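Home | Phones | Guides | Support | Forum

Trudard 2 Set-up Guide
Section 4: Moving from your old phone

By Desmond Blackwood | Updated January
19 comments | Share

Read this section before you take the SIM card out of your old phone. Nenar Transfer needs the old phone to receive a text message at step 5, and it can't do that without a working SIM.

What you need

- Both phones, each charged to at least half
- A Wi-Fi network that both phones can join
- The screen lock code for the old phone
- Your Nenar account name and password

Copying your data

1. Turn on the Trudard 2 and choose a language. If you chose Dvorak as your keyboard layout on the old phone, choose it again now. The layout isn't carried over.

2. Join the Wi-Fi network. Hotel and airport networks that open a sign-in page will not work for the transfer.

3. On the old phone, install Nenar Transfer from the app store and open it. Tap Send.

4. On the Trudard 2, tap Receive. A code appears on the screen. Point the old phone's camera at it until both phones vibrate.

5. Enter the six-digit number sent to the old phone by text message. If no message comes, wait a full minute before tapping Resend. Tapping it early cancels the first number.

6. Check the boxes for what you want to move. Contacts, messages and call history are checked already. Photos and music are not.

7. Tap Start and set both phones down with their screens on.
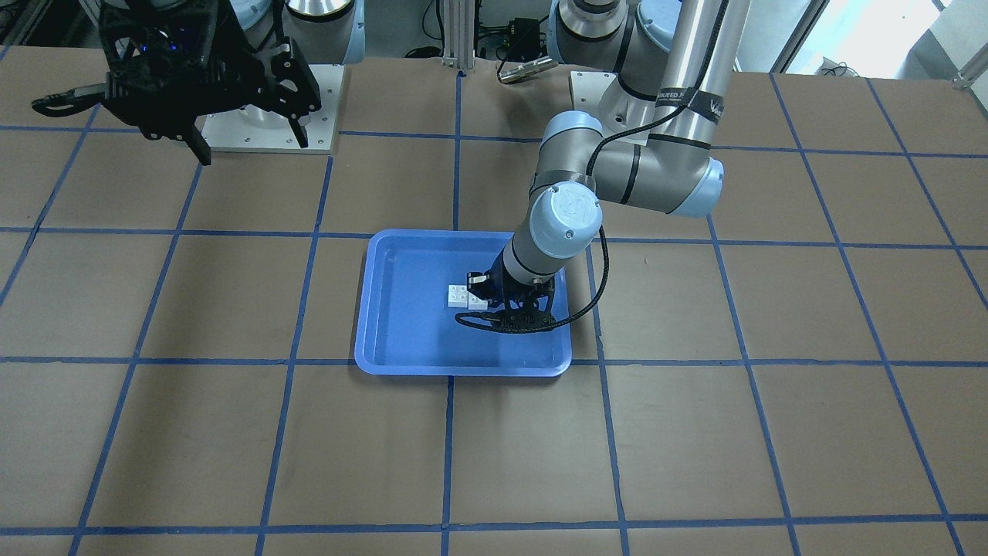
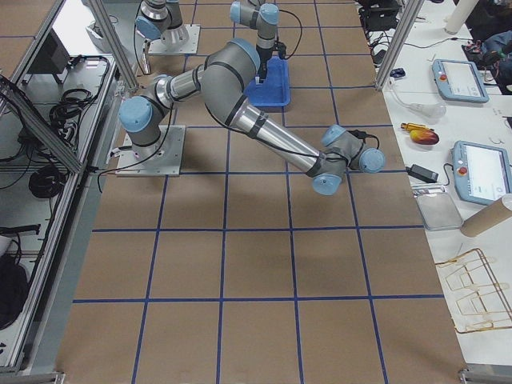 A full photo library takes about 21 minutes over a home network. Messages with many attachments can take longer. The progress bar often stops near the end while messages are sorted; leave it alone.

CAUTION: Do not answer calls on the old phone during the transfer. A call closes the connection and you will have to start again from step 3.

8. When Done appears, restart the Trudard 2.

9. Open Contacts and Messages on the new phone and check a few entries before you erase anything.

Moving the SIM card

10. Turn off both phones.

11. Push the supplied pin into the small hole on the left side of the Trudard 2. Pull the tray straight out.

12. Lay the card in the tray with the gold contacts facing down, then slide the tray back until it sits flush with the case.

NOTE: If your carrier uses eSIM only, skip steps 10 to 12 and go to Section 5. Pranddale Mobile customers need to request a new activation code from their account page first.

Items that do not transfer

Bank app logins, downloaded maps, alarm tones and saved fingerprints have to be set up again on the new phone. Keep the old phone for a few days if you use it to approve bank payments.

Technical check: Erick Minja

Previous: Charging | Next: eSIM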